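Ciencia para peques | Robots

¿Cómo aprende un robot a doblar ropa? Mirando a personas! Una persona coge la prenda con una pinza de mano, la pinza lo graba todo y luego el robot lo estudia. Muchas veces. En el proyecto Tristirau juntaron 845 intentos - camisetas, pantalones, de todo. Con 200 el robot se hacia un lío. Con 429, algo mejor.

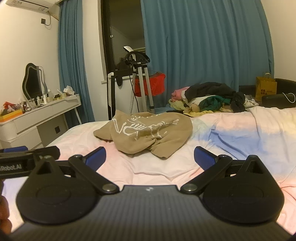 Lo más difícil, las arrugas. Cada montón de tela es distinto, asique toca practicar con muchos.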